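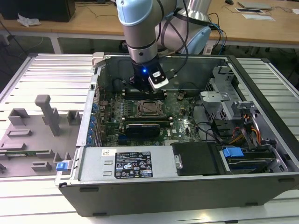 Old Dell workstation, cleaning off the thermal paste before new memory goes in: what order?

Posted by Jyoti Solanki in Desktop Repair

I have a used Dell workstation open on the bench, lying on its side. It came out of an office clearance in Imimberg and I paid 30 dollars for it. The plan is to turn it into a file server for the house. It has a bank of memory slots on each side of the CPU socket, and I have a set of used sticks on the way from Zultevance.

Before it came apart I ran it for an evening with the old memory. It booted every time, but the fan got loud as soon as I gave it any work, and the temperature reading went up to 205 Fahrenheit before I shut it down. I took that to mean the paste had dried out, so the heatsink is coming off the processor anyway.

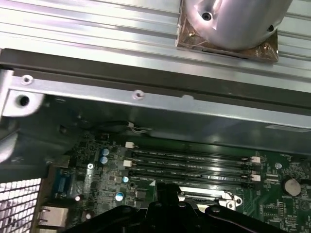 I have only worked on laptops before this, and those had one little screw-down plate and nothing else to think about. I would like to get the order right the first time. Do I put the memory in while the heatsink is out of the way, or clean and paste first? Should the processor come out of the socket for cleaning, or stay where it is? And does it matter which slots I fill if I don't have enough sticks for all of them?

I have isopropyl alcohol from the drugstore, coffee filters, cotton swabs and a tube of Fulluvano paste that has been in a drawer for a while. No air compressor, only a can.

Ashok Pandey
Marked as helpful

Leave the processor in the socket and leave the metal retention frame closed. There is no need to open it to clean the top, and with the frame shut there is much less chance of getting anything onto the contacts underneath. Bent pins in a socket are a miserable job and often the end of the board.

The order I use:

Unplug the power cord and hold the power button in for a few seconds.
Blow the dust out of the case and the heatsink fins. Do this before any cleaning, or the dust lands on the clean metal.
Wipe the dry paste off the processor with a coffee filter, working from the edge toward the middle.
Put a little alcohol on a fresh filter and wipe again. Change to a new piece when it turns gray. Don't pour alcohol on the chip.
Do the same on the base of the heatsink.
Put the memory in now, while you have room for your fingers. Open the clips, line up the notch, and press both ends until the clips close.
New paste, a blob the size of a pea in the middle, then the heatsink straight down. Don't slide it.
Tighten the screws a couple of turns each, going corner to corner.

For which slots, look for a diagram on the inside of the side cover. A lot of office workstations have one there. If it's missing, get the owner's manual for your exact model. Boards differ on this and guessing wastes an afternoon.

Check what type of memory it takes too. Registered and unregistered sticks can look almost the same and plenty of these machines will only start with one kind.

Shivam Rajput

just use a paper towel its fine. ive done loads of these. also throw out the old tube and get new paste, its cheap

Jyoti Solanki (original poster)

Thanks both. The side cover has no diagram, only a torn sticker, so I'm downloading the manual. Still on the processor. There is some whitish stuff left on top and I can't tell if I need to keep going or if that is good enough. 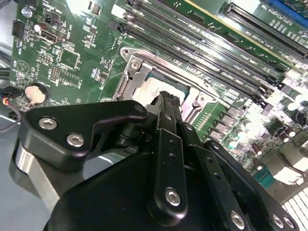 Paste residue on the processor, inside its retention frame

The swabs leave fuzz so I have switched to the filters. Is it worth chasing the last of it?

Rekha Singhal

Keep going, it won't take long. A faint stain in the metal does no harm, but a patch you could scrape with a fingernail will stop the new paste from spreading flat. Lay a filter damp with alcohol on top for a minute, then wipe. Two or three rounds usually does it. Plastic card edge if it's stubborn, never a screwdriver.

I'd disagree with Shivam about paper towels. The cheap ones shed, and the fibers end up in the paste. He is right about the tube. If what comes out is runny first and then thick, it has separated and I would not use it.

One thing to add to Ashok's list. On the first start with new memory these can sit with a black screen for a while, and people pull the plug because they think it's dead. Give it 6 minutes. If it comes up, run a memory test overnight before you put any files on it. Used sticks are sometimes sold because they failed somewhere else.

Jyoti Solanki (original poster)

Will do. I'll order fresh paste tonight and leave the heatsink off until it gets here. The manual is 755 pages for the whole product family, but the memory table is near the front.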